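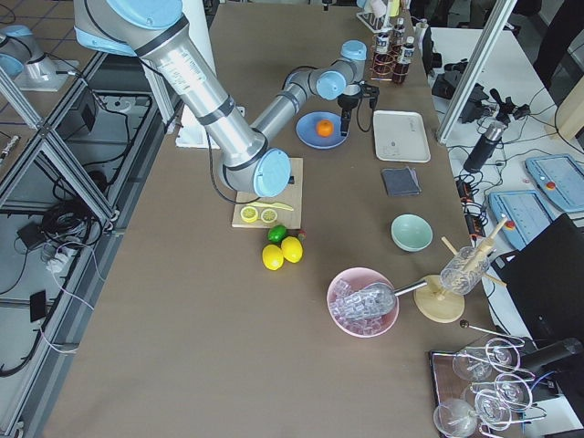 Citrons, citron vert, orange : tout est sorti, on peut commencer !

Je vous avais promis la recette de la citronnade de janvier et la voilà enfin ! Oui, janvier, vous avez bien lu. Pour moi la citronnade n'a jamais été une boisson d'été. Les meilleurs agrumes arrivent quand il fait nuit à 17 heures, et je trouve dommage d'attendre juillet pour presser des citrons fatigués.

Celle-ci me vient de Hilkka Pelkonen, chez qui j'ai passé une semaine l'hiver dernier. Elle la servait très froide, dans des verres à pied, avec un sérieux de sommelier. J'en ai bu tous les soirs. En rentrant j'ai essayé de la refaire de mémoire, c'était imbuvable (beaucoup trop de sucre), alors je lui ai écrit et elle m'a renvoyé les vraies proportions.

Pour 6 verres :
4 citrons jaunes
1 citron vert
1 orange
80 g de sucre
1 litre d'eau
des glaçons, beaucoup

On prélève d'abord le zeste d'un citron, juste le jaune, et on le frotte avec le sucre du bout des doigts. Ne sautez pas cette étape, ça sent tellement bon ! On laisse reposer une demi-heure. Ensuite on coupe les citrons en deux sur la planche, on presse tout, l'orange comprise, on verse sur le sucre, on ajoute l'eau et on remue jusqu'à ce que ça ne crisse plus au fond. Je filtre, Sem Van Leeuwen ne filtre pas, on s'est disputés là-dessus tout un mercredi.

L'orange arrondit l'acidité et permet de mettre moins de sucre. Le citron vert, lui, je le presse à la toute fin, au moment de servir, sinon son parfum s'en va.

Un mot sur le matériel, puisque j'adore ça. Mon couteau jaune est en plastique et il s'en sort très bien avec les citrons. Le bol rose sert aux glaçons et la pelle en métal reste dedans, prête à servir. Et puis mon égouttoir rond en bois, avec ses petites tiges inclinées où l'on pend les verres à l'envers... je l'ai cherché pendant des mois ! Les verres à pied, eux, attendent couchés sur le plateau de bois foncé. Je les sors surtout pour les invités, mais la citronnade y a droit aussi.

Pour les glaçons, pensez à les préparer la veille. Avec 8 personnes à table on en manque toujours, et Tarek en met la moitié dans son verre.

La prochaine fois j'essaie avec des oranges sanguines. Si quelqu'un a déjà testé avec du romarin, dites-moi en commentaire, j'hésite encore !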